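Since June I've had the long room to myself most evenings, and I've decided it's time to be a grown-up about it. Those of you who have been reading for a while will remember the Skoston post, where I swore I'd never again lose a whole weekend looking for a roll of tape. Well, I lost a whole weekend looking for a roll of tape. It was in my coat.

So I've been sorting. My method (if you can call it that) comes from Shu-fen Chow, who ran the supply room at my old job and could put her hand on anything in there with the lights off. Her rule was that you never sort inside the box. You take things out, lay them on a big bare surface with plenty of air between them, and then you go and make a cup of tea. When you come back you're supposed to see them fresh, the way a visitor would, and you'll know which ones have a home and which ones have just been traveling from shelf to shelf for years.

The big bare surface took some doing. I had one cream table against the wall, and it was never enough, so I pushed the second one up against it and now I have the most wonderful stretch of tabletop. There is a faint line where the two meet and a pencil will find it every time, but I don't mind! I'd looked at a proper workbench from Nudeck and it was almost 1000 dollars before delivery, and I think I'd have been afraid to spill anything on it.

I do only a few things at a time now. I used to tip out the whole box and then get so discouraged that I'd scoop it all back in and go watch something. A short row along the far table is plenty for one evening. This time the row had the blue boxing glove in it, the steel cup, a little black cylinder with a metal rod poking out of one side, and the white robotic hand lying at the end with its black fingers curled up together.
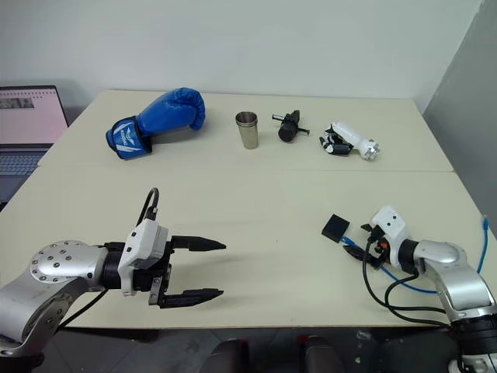

## Where everything went

The glove was the hard one. I took up boxing for 8 weeks once, mostly to keep Kai-wen Lui company, and I was terrible at it, but I loved the walk home afterward with my arms like noodles. I still like that shiny blue. It's going on the hook by the door, where I can look at it and feel sporty.

The cup was easy. It's a nice tall shape with a rolled rim, and it has been in the wrong room all this time. I rinsed it and it's now living in the kitchen next to the Yorath teapot - the two of them look very well together.

The black cylinder went into the parts drawer, in the tray with the other small round things that have shafts and pins. I wrote "motor?" on a bit of paper and put that in with it. Shu-fen would not have approved of the question mark.

And the hand has the top shelf to itself, on a folded dish towel so that the fingers don't get knocked. I tried it in the Tristness box first and the flange wouldn't let the lid close.

Next up is the cable basket, which I've been avoiding. If any of you have a way of storing long cords that doesn't involve those little twisty ties, please leave me a comment, I've run out of patience with them and I still have almost a whole bag left.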